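Project Unit: Teaching by Doing (hand-held demos)
Handout for the lab part, December block

Carries on from the lecture on imitation. Skipped most of the math there, will get back to it after the lab. Read this before you come to the Wastberg room, the first session goes fast and we will not stop to go over it.

Where we are

Last time: a policy is a function from what the robot sees to what the robot does next. Behavior cloning = fit that function to examples. Fine on paper. The question for this unit is where the examples come from.

Options so far on the board:

Teleoperation. Person drives the real arm. Actions come out in robot terms already, no translation. Slow, tiring, and you need the arm.

Kinesthetic. Person pushes the arm around by hand. Good feel for contact. But the person's body is in every camera view, and the robot will never see that at run time.

Hand-held gripper. Person carries the gripper, no arm at all. Camera rides on the tool, so the view at training time is close to the view at run time. You have to recover the motion some other way. We do this one.

Ulta, our project, is the two-handed version. One gripper in each hand, plus a camera looking down from the head. Why the head camera — because the tool cameras see their own object up close and lose everything else. Somebody asked in lecture if you could do without it. Maybe. It's one of the report questions, see below.

Recovering the motion

What you want at every time step: position and orientation of each tool, in one shared frame. Six numbers per hand, plus how far the fingers are open.

Ways to get it: visual odometry from the tool camera (drifts, hates blank walls), inertial (drifts faster), markers seen by a second camera (no drift but must be in view). Usually you mix them. Markers are printed black squares with a known pattern and a known size. Find the four corners in the image, you know where they sit on the real square, solve for pose. Put a marker on each face of a cube and there is nearly always some face turned toward you.

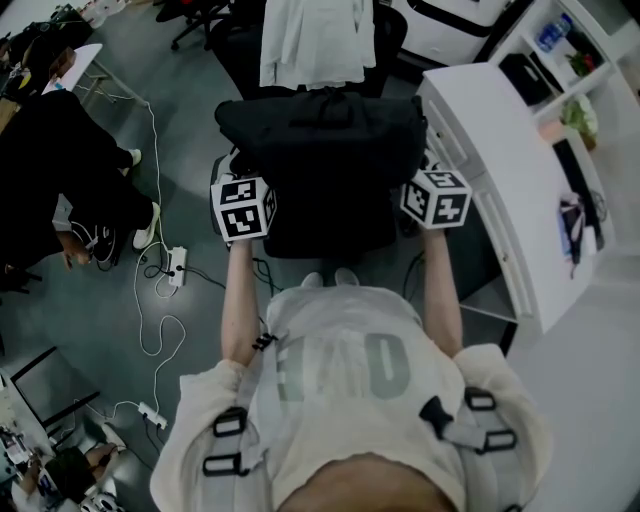
The catch is flipped poses. A small flat square seen nearly head on has two poses which both fit the corners about equally well, and the solver picks one, and on the next image picks the other. In the plots it looks like the hand is shaking. It isn't. If you see a jump in orientation with hardly any jump in position, suspect a flip first. Two faces of the cube visible at once fixes it almost always, the faces have to agree with each other.

Second catch, the camera on the head moves too. So marker pose gives you tool relative to head, and the head is turning. Relative pose of left tool to right tool is OK, head motion cancels. Absolute pose in the room is not OK unless you also track the head. Write this out for yourself once:

T(left to right) = inverse of T(head to left) times T(head to right)

Head drops out. Works at a single instant only — both poses must come from the same image. Do NOT mix a left pose from one image with a right pose from the next one, people do this every year and then wonder about the noise.

Third catch, cube to gripper offset. The cube is not where the fingertips are. Fixed transform, measured once, saved in the tool file. If somebody knocks a cube or takes it off, offset is void, calibrate again. Tell the others too.

Before recording

Clear the floor where you are going to walk. Power strips and long cables stay where the lab needs them, so learn where they run and plan your steps around them. With both hands full you can't catch yourself.

Harness: snug, not tight. Buckle it, then lift both arms forward like you are carrying a tray. If it rides up, take in the straps. Long hair tied back, otherwise it hangs in front of the head camera.

Start Julter (the logger) and wait for all streams to go green. Green means packets arrive. It does not mean the clocks agree. For clocks: bring the two cubes together in front of you, sharply, hold, apart again. Every stream has that event in it and you line them up afterward. Do it at the start and at the end of the recording. If the start lines up and the end doesn't, a clock is drifting and you need to stretch and not only shift.

Open and close each gripper fully once. Gives the width range. Forgetting this one is the most common reason a session gets thrown out.

The task

Bag handling. Pick up a soft bag by strap or body, bring it to the named spot, put it down so that it stays. Spots are chair back, seat, desk. Your team picks a start and an end and keeps them for the whole set.

Why bags. A rigid box has one pose and you are done. A bag has no pose worth the name, it folds, the strap goes wherever. Two hands really matter: one lifts, the other finds the loop or holds the body back. And the bag covers the tool camera at exactly the moment you would like to see most. 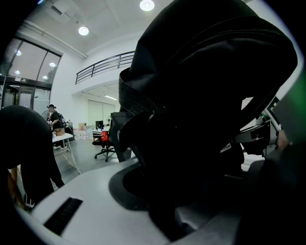

Tool camera, black bag close in front of the lens. Grey strap on the left side, white desk edge underneath, the room behind it.

Think about what a network does with a view like this one. A great part of the pixels is dark cloth with hardly any texture. The informative bit is the strap and where it meets the fold. The background is all still there, glass wall, ceiling lights, people, furniture, and it is sharp and full of contrast, so a network will happily lean on it. Train in one corner of one room and you might have learned "turn left when the balcony railing shows up". Good loss, useless policy.

What to do about it:
- change your standing position between demos, not only the bag
- turn the chair
- random crops and color jitter in training, cheap, always on
- hold out demos by position, not at random. Random split leaks, neighboring demos look the same

About the lens. Wide, strong bending near the border, dark corners. A straight desk edge and a curved desk edge can look much alike in there, don't judge shape by eye. For the marker solver you need undistorted corners, so run the calibration. For the policy you don't undistort, feed it raw, the robot will carry the same lens. Students often undistort everything to be tidy and lose the border, and the border is where the other hand comes in.

How to demonstrate

Slower than normal but not in slow motion. Steady. A pause of half a second before a grasp helps later when you cut segments. Don't regrasp in a hurry, if you miss the strap then back off and come in again, and keep the miss. Recoveries are valuable, a policy which has seen only perfect runs has no idea what to do after the first error (compounding error, see lecture, the quadratic bound).

Keep both cubes in view of the head camera. Look at your hands, mostly. It feels natural to look ahead to the place where the bag is going, and then both cubes leave the image at the bottom. Glance, don't stare.

Hands crossing: avoid. One cube hides the other, and the solver may also swap the ids if one is badly lit.

People in the background are fine. People handing you things are not fine, thats a third hand the robot won't have.

How much

40 demos per team, kept ones, after you throw out the bad. Plan for breaks, arms get tired and tired arms make sloppy grasps. Swap the person wearing the harness halfway through, it also gives you a bit of variety in height and style. Note in the log who wore it for which demos (initials are enough).

Bad means: a stream missing, no sync event, or both cubes out of view during the grasp. A dropped bag is not bad. Label it "drop" and keep it.

Processing, short version

1. Export from Julter, one folder per demo
2. Align on the sync event
3. Marker poses, then flip check
4. Fill short gaps with odometry from the tool camera. Long gaps, cut the demo
5. Apply cube to fingertip offset
6. Resample everything to the same rate
7. Look at it. Play the video next to the plot, all the way, for at least 5 demos you did not record yourself

Step 7 gets skipped. Please don't. Most of the errors we find in grading would of been seen by anyone who watched the video once.

Actions are stored relative to the current tool pose, not in room coordinates. Same reason as above, the room frame is weak and we don't want to depend on it. Between the hands use the left-right transform.

Report

Up to 2 pages plus plots. Per team, not per person. Wants:

Your setup, start and end spot, what you varied and what you forgot to vary.

One plot of left-right distance over time for a clean demo, and one for a demo with a flip or a gap in it. Mark the grasp.

Training with and without the head camera, same held-out positions. Which part of the task suffers? Say where you think the missing information was.

One failure, in detail. What the tool camera saw in the second before it went wrong. A sketch by hand is OK.

No need to beat anybody's success rate. A set that trains badly with a good explanation gets full marks, we have given them before.

Loose ends

Charging: grippers go back on the charger with the fingers open. Cubes facing up so they don't get scuffed, a scratched marker still gets detected but the corners wander.

Tool files are shared between teams. Don't overwrite, save a copy with your team name on it.

Next lecture: action chunking, and why predicting one step at a time makes the arm stutter when the demonstrator paused. Bring one of your own pauses, plotted.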